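Sat 13 August — sweeping, perception and the grasp planner

Long one today, mostly Rinis (the segmentation side) with a bit of planner work at the end. I moved everything over to the new Stosis build first thing, and for once it came up without me having to rebuild the message types.

Main headache is still the floor. Marble is a rotten background for us! The gray veins come through as thin objects, and the shiny patches give depth holes that the planner then treats as something to steer around. I went through 285 head camera frames from the morning and flagged every one where the mask picked up a vein or a reflection. Then I dropped the edge weight in the filter and made it ask for agreement between color and depth before anything gets called debris. Much calmer after that, though I think I've made it too shy about small flat stuff. Need to look at that again with fresh eyes.

Wrist view is its own problem. When the fingers close on a glossy white handle, most of what the camera gets is handle, and the old code kept trying to find the floor through it. I now cut a fixed mask for the fingers and a tracked one for the shaft, and whatever is left goes to the floor detector. The hole in the end of the handle is the fun part — background shows through it, so the tracker wants to split the thing in two. For now I just fill any closed hole inside the shaft mask. Crude, but it costs nothing.

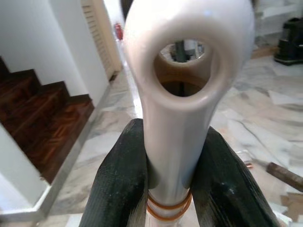 Wrist camera, fingers on the shaft. Rubber bands are below the grip, room visible through the hole.

Also found out that the rubber bands make a pretty nice visual landmark. They're the only real texture on that shaft, so I'm using them to estimate how far the handle has slid in the grip. If the slide goes past 30 mm the controller should stop and regrip. That threshold is a guess, please don't copy it into Kellov yet.

On to the two-arm part. The planner used to treat the broom and the dustpan as separate jobs and then check for collisions, so one arm spent ages waiting for the other. I've switched it to plan in the dustpan's frame: pan pose gets fixed first, broom strokes are generated toward the lip, and the pan arm only gets to make small corrections. Plan time is down to 177 ms on the recorded set (3,337 start poses, ran it over lunch), and I'm pretty happy with that. 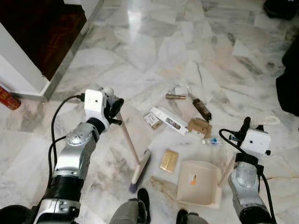 Head view, broom in the left gripper and dustpan in the right, debris between them.

The mixed pile is a good test for stroke ordering. Big white box and the crumpled cardboard want a slow wide push, the little bottle probably wants to roll, and the flat gold packet is just the sort of thing my new filter might throw away. Right now the order is plain nearest-to-pan first. I'd like to try heaviest-looking last, but that needs a class label and Rinis only gives me blobs.

Left to do:
Put the hole filling behind a flag, it'll break on anything that's really a ring.
Log the band positions along with the grip force.
Rerun the morning frames with a lower size cutoff.
Merge the planner branch once the Fehr logger stops dropping the first second of every run (restarting it works, but I keep forgetting).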